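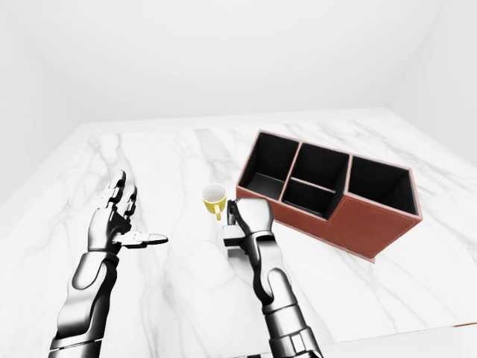 Minutes — Drudbridge two-arm cell, simulation upkeep meeting
Month: May
Time: 2:30 p.m. to 3:40 p.m.
Present: Triin Lill (chair), Jucélia Miranda, Raíssa Moura, Custódio Torres
Remote: Ikhsan Pelupessy
Minutes taken by: Raíssa Moura

1. Previous minutes
Accepted with one correction. Item 4 should read "left thumb base joint," not "left wrist joint."

2. State of the simulated cell
Custódio reported that the cell model was rebuilt from the Drirnent branch after the April merge. The table, mug and organizer load with the correct collision shapes. The notebook had been loading with its origin at one corner of the cover, so it dropped a short distance at the start of each run. The origin is now at the center of the bottom edge. The fix is in the shared asset folder; local copies are to be deleted.

The home pose was reviewed. Both arms are to start below and in front of the table edge, clear of the slab. Jucélia asked that the home pose be stored in the cell file and removed from the individual task scripts, where three different versions exist. Agreed. 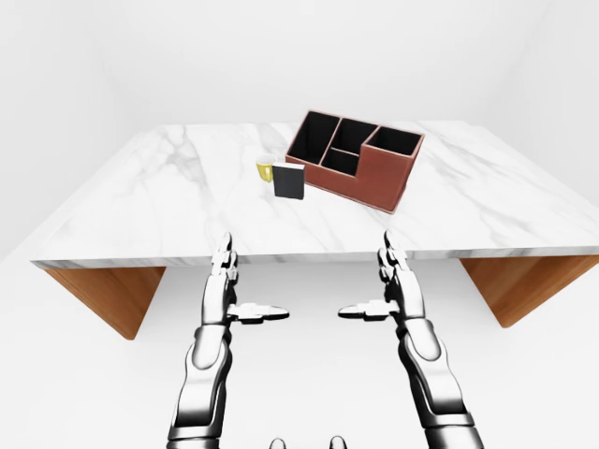

Fig. 2. Both arms in front of the near table edge, with the mug, notebook and organizer on the table.

3. Mug pick, right arm
A batch of 100 runs was made with the current grasp settings. The mug was picked up and placed in the organizer in 84 of them. Triin went through the logs of the failed runs. Most show the thumb reaching its closing limit before the contact force came up to the threshold, after which the controller timed out and opened the hand.

Two changes were discussed:
Raise the thumb closing limit in the right hand profile.
Lower the contact threshold for the handle grasp only.

Custódio preferred the first, as the threshold is shared with the notebook task and a separate value would have to be carried through every later release. Agreed to try the limit alone and repeat the batch with the same seeds.

4. Right arm variants
The cell file can load the right side in more than one configuration. The industrial-style arm with the boxy end tool is kept in the same repository as the hand-equipped one, and both are checked against the same table layout. The base offset for this variant was entered in the wrong units in March and corrected in April. Its elbow still comes close to the organizer on the approach path. No contact is logged, but the clearance warning is raised on nearly every run and is filling the log file.
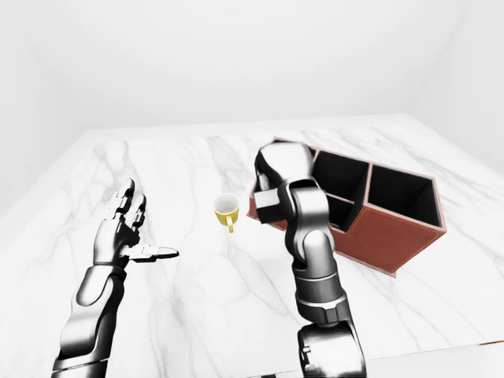 Ikhsan Pelupessy objected to silencing the warning. In his view the approach path should be moved toward the near edge of the table first, and the warning margin left alone until there are results from the new path; a margin that gets reduced once will be reduced again, and the Brander cell had the same trouble last year. Triin accepted this. The log will be rotated in the meantime so that it does not fill the disk.

5. Left hand calibration
The left thumb is commanded straight out and holds that position while the right arm works. Jucélia found that the joint zero in the left hand profile did not match the value in the maintenance sheet. The sheet is correct. The profile was last edited by hand, and the edit is not in the change record.

Procedure agreed for both hands:
Load the cell with the organizer empty.
Drive each thumb to its stop and back to zero — one hand at a time.
Compare the reported angle with the sheet.
Save the profile only through the calibration script.

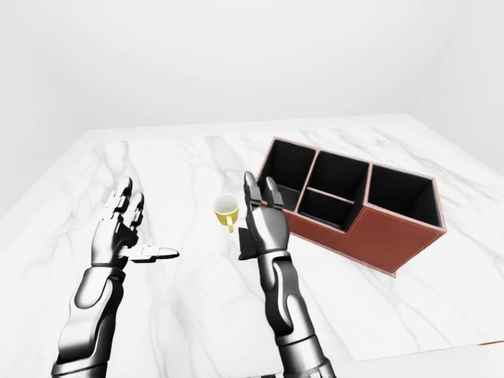
The check is to be repeated after any change to a hand profile, including changes to the closing limit under item 3. Raíssa will add a line to the maintenance sheet for the profile version.

6. Render time
Rendering now takes 70 percent of the total time for a batch. Custódio will turn off table reflections for overnight runs and keep them on for review runs. The Đorđević render settings were considered and put off to the next meeting.

7. Actions
Custódio: move home pose into the cell file; overnight render settings.
Triin: new closing limit, repeat batch of 100.
Ikhsan: revised approach path for the industrial-style arm.
Jucélia: restore left thumb zero, run the check on both hands.
Raíssa: maintenance sheet; log rotation, keeping the last 30 files.

Meeting closed at 3:40 p.m.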